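Fliesenfarbe Sesia von Groststead, Gebinde für 10 Quadratmeter

Bewertung: 4 von 5 Sternen

Gekauft im März für den Hauswirtschaftsraum, 85 Euro mit Härterkomponente. Der alte Fliesenspiegel war technisch in Ordnung, nur die Farbe wollte ich nicht mehr sehen. Ein Angebot für Abschlagen und Neuverfliesen lag bei 485 Euro, ohne Material. Also streichen.

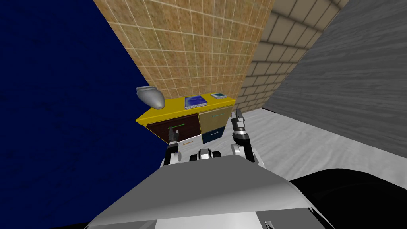
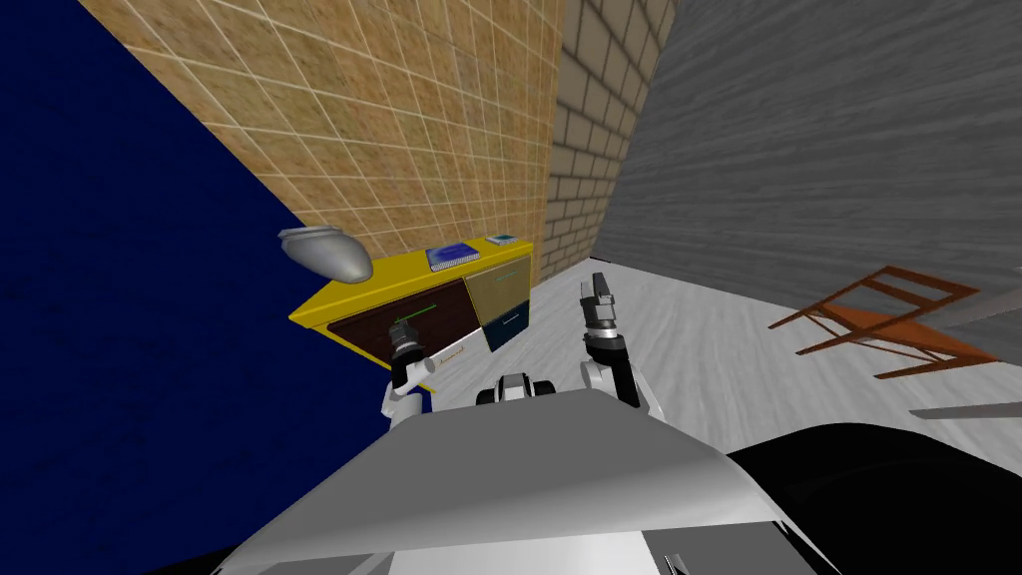
Zuerst zur Vorbereitung, die länger dauert als der Anstrich selbst. Laut Anleitung reicht ein Entfetter und ein feines Schleifvlies. Auf glatter, glänzender Glasur stimmt das nicht ganz, dort habe ich mit 120er Papier nachgeschliffen. Wichtiger ist die Wahl der Farbe. Sandbraune, gesprenkelte Quadrate mit schmaler heller Fuge, wie an der gefliesten Wand im ersten Bild, brauchen zwei Anstriche, wenn man auf Weiß oder Creme geht, bei mir wurden es an den Fugen drei. Wer einen dunklen Ton nimmt, hat es leichter, sieht dafür aber jeden Ansatz der Rolle.

Die beiden Komponenten werden im Eimer verrührt und müssen dann zehn Minuten stehen. Danach bleibt laut Etikett eine Verarbeitungszeit von drei Stunden. Bei mir zog das Material schon nach gut zwei Stunden spürbar an. Lieber nur die halbe Menge anmischen, eine Küchenwaage genügt dafür. Das Mischungsverhältnis steht leider nur auf dem Deckel und war nach dem Öffnen mit Farbe verschmiert. Vorher abschreiben.

Aufgetragen habe ich mit der kurzflorigen Rolle von Tosport, die nicht im Set liegt. Die mitgelieferte Schaumrolle macht Bläschen und löste sich beim zweiten Anstrich auf. Für die Fugen einen schmalen Flachpinsel, immer zuerst die Fugen, dann sofort die Fläche. Zwischen den Anstrichen habe ich über Nacht gewartet.

Der Geruch ist mäßig, am zweiten Tag war er weg. Die Deckkraft ist gut, der Verlauf auch, seidenmatt ohne Streifen. Spritzer auf dem Boden gehen frisch mit Wasser ab, später nur noch mit der Klinge.

Nach vier Monaten ist die Fläche noch heil, abgesehen von einer Stelle neben dem Waschbecken, wo ich beim Montieren eines Hakens abgerutscht bin. Noemi Palumbo aus dem Haus nebenan hat dieselbe Farbe in der Dusche verwendet und dort lösen sich die Kanten. Für Dauernässe ist sie auch nicht freigegeben, das steht im Kleingedruckten auf der Rückseite.

Einen Stern Abzug für die Rolle und den Deckel. Reste eingetrocknet in den Restmüll, flüssige zum Wertstoffhof.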